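Skevness textile banks to take worn-out cloth from November

Households in Skevness will be able to put torn, stained and worn-out fabric into the town's textile banks from November, under a revised collection contract approved on Friday. Until now the banks have accepted only clothing and linen fit to be worn or used again.

The contract covers 43 banks at car parks, supermarkets and recycling centres in the town and the neighbouring parish of Trurnley. It has been awarded to Citomano, which already empties the banks and runs the sorting hall on the Chornovol industrial estate.

Under the present arrangement, material judged unfit for resale is taken out at the sorting hall and sent for energy recovery with general waste. The district recorded 353 tonnes of textiles collected through the banks in the last full accounting year. Of that, 269 tonnes went on to resale or reuse. The remaining 84 tonnes were incinerated.

A separate survey of household bins suggested that a larger quantity never reaches the banks at all. The survey covered 2,731 households and found that old towels, bed sheets, socks and single items of children's clothing were the textiles most often thrown away with ordinary rubbish. Many residents who returned the accompanying form said they had assumed such items were not wanted, as the labels on the banks state.

Inger Damgaard, who manages waste contracts for the district, said the wording on the banks would be replaced before the change takes effect.

"The old label asks people to decide whether a garment is good enough," she said. "Most people are not in a position to judge that, and they tend to be cautious. The new label asks only that the fabric is clean and dry."

Material will be separated into three grades. The first is clothing and household linen that can be sold or given away as it is. The second is fabric of a single fibre, mainly cotton and wool, which can be cut into wiping cloths or pulled back into fibre for spinning and felt. The third is mixed-fibre fabric, which will be shredded for insulation and mattress filling where a buyer can be found.

The third grade is expected to be the most difficult to place. Prices for shredded mixed fibre have been low, and the contract allows Citomano to send it for energy recovery if it has been stored for six months without a sale. The company must report the tonnage involved every quarter.

Valdemar Bach, operations manager at Citomano, said the main technical problem was moisture. A single wet item can spoil the contents of a bank within days in warm weather, and mildewed cloth cannot be used for any grade.

"We lose more to damp than to wear," he said. "A shirt with a hole in it has a use. A dry load with one wet bath mat in the middle of it often does not."

The banks will be fitted with a deeper hood over the chute and a raised floor with drainage slots. Those at the Trurnley recycling centre, which stand on low ground, will also be moved on to a concrete plinth. Collections will increase from one to two a week at the busiest sites, and drivers will record how full each bank is on arrival so that rounds can be adjusted. 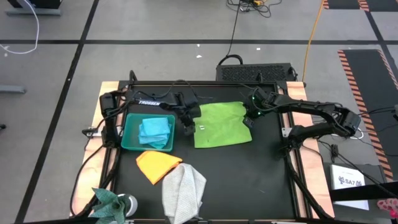
Pieces of fabric and a teal plastic bin on a black work surface.

Some items will still be excluded. Duvets, pillows, carpets and foam-backed curtains should be taken to a recycling centre, where they are handled as bulky waste. Cloth soiled with oil, paint or solvent must not be put in the banks under any circumstances – it presents a fire risk in storage and should be handed in at the hazardous waste counter. Shoes will continue to be accepted if they are tied together in pairs.

Residents are asked to put all textiles in closed bags of no more than 60 litres. Larger bags jam the chute. There is no need to sort items by colour or fibre, or to remove buttons and zips, as these are cut off at the hall before fabric is graded for fibre recovery. Care labels should be left in place where possible, because they are used to identify blends.

The contract runs for four years with an option to extend by two. The district will pay a fixed sum for each tonne of second- and third-grade material handled, and will receive a share of income from the first grade if prices rise above an agreed level. No payment is made for material sent to energy recovery – a clause that was absent from the previous agreement.

Charity shops in the town will not be affected. Several had asked whether the change would reduce the quality of goods donated directly to them, and Damgaard said donations would be reviewed with the shops after the first year of operation.

"If you have a good coat, take it to a shop," she said. "If you have a worn-out sheet, take it to a bank."

A list of bank locations, with the dates on which each will be relabelled, is available at the library and at both recycling centres. Banks should not be used for worn-out fabric until the new label is in place.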